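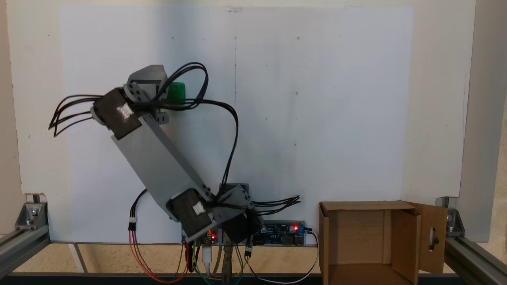 Selling the discs, part two

September 14, 2024
Posted in: Shelf Notes, Home Cinema

The catalogue is finished. It comes to 369 titles on Blu-ray and DVD, of which 30 are still sealed. I entered each one in a spreadsheet with the barcode, region code, disc count and case condition. Box sets are one row each – the Løken crime series is a single entry even though it fills 4 cases.

Region coding took longest. Most Blu-rays in the list are region B, but the older imports are region A and will not play on a standard UK machine. I have marked these in their own column and will repeat it in the listing title, as buyers rarely read the description.

We use cookies to remember your settings. Accept | Manage

Grading is on the usual scale. A disc with light hairlines that plays through is "very good". A cracked case drops the lot by one grade unless I have a spare. Slipcovers are graded apart from the case.

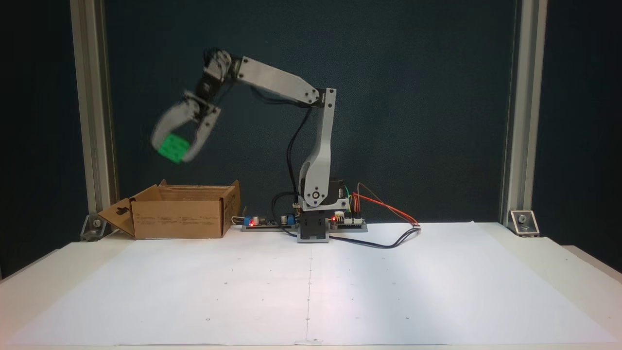

Prices and postage

I offered the whole lot to Branunon first. Their quote covered only 133 of the titles and left out every DVD, so I declined it. Siv Wikström in Fesville bought the Rikanano steelbooks in January and has first refusal on the remaining ones.

The rest will go up in batches by genre, horror first. Single discs go in a padded envelope as a large letter if the case is slim – a standard Blu-ray case passes the thickness limit with card on one side only. Anything bigger goes as a small parcel. Collection is fine for the box sets. I will not split them.

Search this blog Go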